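Category: Defense & Security / Working Papers

4.2 Do joint patrols share the burden?

The Treson accord claims they do. Our count of 2,597 logged patrol hours says less: two members supplied most of them, and the Vukow staff never published its method.

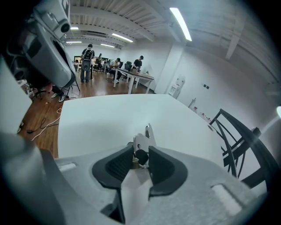 Kacper Walczak objects that hours are a poor measure — ships matter more. Perhaps, but the accord itself reports in hours.

Figure 2. Gray hand-held grippers, one with a marker cube on each.

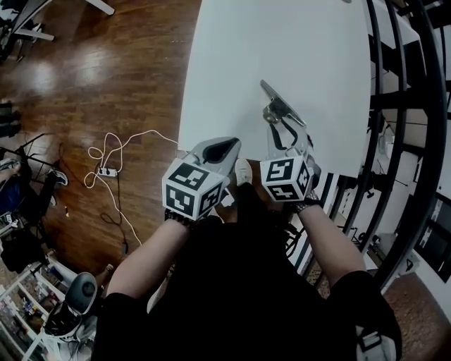
4.3 Limits

Port calls under 30 minutes were dropped.

Comments (2)
Wallero: So who paid for the fuel?
Wróbel: Same question in September, same silence.

We use cookies. Accept / Settings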